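Print this page | E-mail this page

We use cookies to remember your reading settings. OK | Tell me more

How Our Robot Club Teaches Two Arms to Share a Job

Hi! I'm Fadime Avcı, and I help run the after-school robot club at Grikunley. We have kids from third grade up to eighth grade, and this year our big project is a pair of robot arms that have to work together. Kids who visit the club ask me the same things again and again, so I decided to write the answers down for you.

First, what is a robot arm?

Hold your own arm out in front of you. Now bend your elbow. Bend your wrist. Pinch your thumb and pointer finger together. You just used three kinds of joints without even thinking about it (well, maybe you were thinking about it because I told you to!).

A robot arm has joints too. Inside each joint is a motor, and the motor turns when the computer tells it to. Between the joints are long stiff pieces called links. They are like your bones. At the very end there is usually some kind of tool. On our arms the tool is a gripper, a hand with only two fingers. Two fingers doesn't sound like a lot, but try picking up a pencil with just your thumb and one finger. Easy, right? Now try tying your shoe that way. Not so easy – and the robot has the same trouble.

Why use two arms?

Think about carrying a full lunch tray with one hand. You can do it if you hold it right in the middle, but if you grab it by one end the other end tips down and there goes your soup. A tray wants two hands.

That is why our club picked a tray for the team challenge. The challenge is called Tandarus, and the kids made up the name themselves. The two arms have to lift a tray together, keep it level, and set it down again. Later on there will be things riding in the tray, and the team gets points for every one that stays in.

Each arm is bolted to a metal rail at the front of the table, so they can't wander off. One arm comes in from the left and the other comes in from the right, and the tray waits between them.
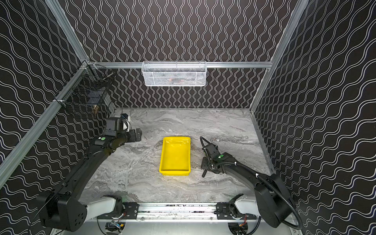 How does a robot know where the tray is?

You look with your eyes. A robot can use a camera. A camera up by the wrist is handy because it goes wherever the hand goes, a bit like having an eye on the back of your hand. (Orhun, who is nine, drew himself with eyes on both hands and it is still up on our wall.)

But a camera only gives the computer a big grid of colored dots. The computer has to work out which dots are tray and which dots are table. A bright yellow tray on a gray table makes that a lot easier. Shiny spots can be a problem, though! When light bounces off the plastic, those dots turn white, and a simple program might decide there is a hole in the tray.

Who tells the arms what to do?

We do. Volkan Erdem's group writes the steps on paper cards before anybody types anything. Their first set went like this:

1. Both arms go to the sides of the tray.
2. Open both grippers.
3. Move in until the fingers are around the rim.
4. Close both grippers.
5. Go up slowly, together.

Step five is the hard one. If the left arm starts even a tiny bit early, the tray tilts. Computers can count time in milliseconds, and there are 1000 of those in a single second. Our first program let one arm start 275 milliseconds before the other one. That's only a little more than a quarter of a second, but the tray noticed!

Zübeyde Coşkun fixed it by making the arms wait for each other. Each one sends a message that says "ready," and neither is allowed to lift until both messages have come in. You do the same thing when you and a friend pick up a couch and yell "one, two, three, lift!"

Try it at home

You need a friend, a cookie sheet and a ping-pong ball. Put the ball in the middle of the sheet and stand at opposite ends. Lift it together with no talking. Then try again with one of you counting out loud. Then try it with your eyes closed – that's a robot with its camera switched off. Our club record for keeping the ball on is 90 seconds, set by Shahab Esfahani and his sister.

Words to know

Gripper: the part of a robot that grabs things.
Joint: a place where the arm can bend or turn.
Link: the stiff part between two joints.
Program: a list of steps for a computer to follow.

The club starts new groups in January, and you don't have to know any coding to come. Bring a snack.

Get our kids' newsletter! Ask a grown-up to sign you up.

Print this page | E-mail this page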